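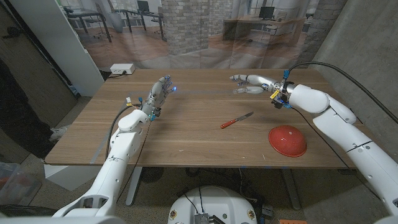

The Lanar Community Hall will open its doors again in April for the spring round of its free bread and supper evenings, and if last year is anything to go by, you would be wise to come early and bring your own container for leftovers.

The evenings began 14 years ago, when Fouad Atallah, who had just closed the small bakery he ran on Farnia Street, found himself with a great deal of flour and, as he likes to tell it, far too much time. He asked the hall for the use of its kitchen on a slow winter night, put a handwritten card in the window of the pharmacy, and waited to see who would come. Nine people did, and most of them stayed until the lights were turned off.

Last spring's final supper drew almost 200, with people eating in the hallway and on the front steps, and one family who had driven over from Kika with a pot of lentil soup on the back seat, wrapped in two bath towels.

"I never planned any of it," Atallah said, shaping dough the whole time he talked. "I wanted company while the bread was rising. You have to wait for it anyway, so you may as well wait with people."

This season there will be a few changes. Supper will be served at 6 p.m., half an hour earlier than before, so that families with school-age children can get home at a sensible hour. The baking lesson beforehand is now long enough for beginners to make a full batch of flatbread from start to finish and take it home with them. Ruba Haddadin, who has taken over the menu from her aunt, is also adding a second meatless dish each night, after what she described as some very polite but very steady requests.

Haddadin has spent much of the winter gathering recipes from neighbors, and she has 58 of them so far, some typed, some on the backs of envelopes, and one dictated over the phone by a great-grandmother who would not give a single measurement. She hopes to print 500 copies of a small cookbook before the fall, with the proceeds going toward a new oven. The old one, which came from the Sleiman family's restaurant when it closed, still works well enough on the left side.

There is no charge for the lessons or the suppers, though donations of flour, olive oil and onions are always welcome and can be left at the side door in the mornings. Places in the baking lessons are limited, and the sign-up sheet is at the front desk, next to the lost gloves.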